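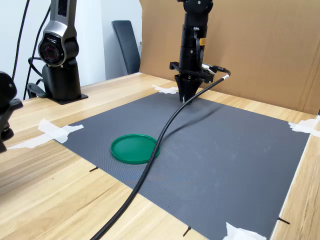

Le couvercle était vert et personne au club ne savait d'où il venait. Agathe Mallet l'avait trouvé dans le tiroir des câbles, l'avait posé sur le tapis et avait dit que ça ferait une bonne cible.

Le concours Zusosetti avait lieu en juillet. Le règlement tenait sur 8 pages. Il fallait que le bras prenne un petit cube et le dépose sur un disque, 24 fois de suite, sans intervention. Les équipes choisissaient leur disque. Celle du lycée Kuster avait terminé avant-dernière l'année d'avant, et Necati Uçar n'avait pas digéré.

Il était en terminale. Il arrivait à cinq heures, accrochait son blouson à la poignée de la fenêtre et allumait l'ordinateur sans dire bonjour. Agathe était en première. Elle écrivait tout dans un cahier à spirale, les essais, l'heure, le temps qu'il faisait. Necati trouvait le temps qu'il faisait inutile.

— S'il y a du soleil, la caméra voit moins bien, disait-elle.

— On a mis un carton.

— Le carton ne couvre pas tout.

Ce soir-là ils en étaient à l'essai 182. Le bras descendait, s'arrêtait au-dessus du tapis, attendait. Puis les doigts se refermaient à côté du cube. Toujours du même côté. Necati corrigea la position dans le programme, relança, et les doigts se refermèrent encore à côté, un peu moins loin.

— Le tapis a bougé, dit Agathe.

— Il est scotché.

— Il a bougé quand même.

Il se pencha. L'adhésif faisait des plis dans les coins. Il passa le pouce dessus, ce qui ne prouvait rien, et retourna s'asseoir. Elle ne dit rien de plus. Elle nota « tapis ? » dans le cahier et souligna le mot.

À six heures, M. Grillell ouvrit la porte pour prévenir qu'on fermait le bâtiment dans une demi-heure. C'était le professeur de physique. Il avait fondé le club avec l'argent d'une entreprise du coin, Nitex, qui fabriquait des pièces pour ascenseurs et qui demandait en échange une photo par an. Il regarda le bras un moment.

— Ça marche ?

— Presque, dit Necati.

— Non, dit Agathe.

M. Grillell hocha la tête et referma la porte.

Necati se frotta les yeux. Il avait reçu dans l'après-midi la réponse de l'école de Grenoble et il ne l'avait pas encore ouverte. Elle était dans son téléphone, sous les autres messages. Il y pensait chaque fois que le bras remontait. Il se disait qu'il l'ouvrirait quand la pince aurait attrapé le cube cinq fois de suite, et il savait que c'était idiot.

— On remet tout à zéro, dit-il. Le cube au fond, le couvercle devant. On remesure depuis le bord de la table.

— Depuis le bord du tapis, tu veux dire.

— De la table. Le tapis, tu viens de me dire qu'il bouge.

Elle réfléchit, puis alla chercher le réglet. 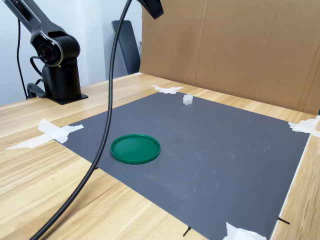
Elle dictait les distances, il les tapait. Elle relut chaque chiffre à voix haute, deux fois, avec une lenteur qui l'agaçait d'habitude. Il y avait une erreur de 5 millimètres dans l'ancien fichier. Elle datait du mois de mars, et c'était lui qui l'avait saisie. Agathe le vit dans l'historique en même temps que lui.

Elle n'écrivit rien dans le cahier.

— Note-le, dit-il.

— Je mets quoi ?

— Mets que je me suis trompé.

Elle écrivit « origine corrigée ».

Il relança. Le bras descendit, s'arrêta, attendit. Les doigts se refermèrent et le cube monta avec eux. Il passa au-dessus du tapis, puis au-dessus du couvercle, et se posa dedans avec un petit bruit de plastique.

— Une, dit Agathe.

Elle remit le cube en place. Ils recommencèrent. Dans le couloir, quelqu'un éteignait les lumières une salle après l'autre. À quatre, Necati sortit son téléphone et le posa à l'envers à côté du clavier.

— Tu attends un appel ?

— Non.

Elle tourna une page du cahier et lui demanda s'il pleuvait.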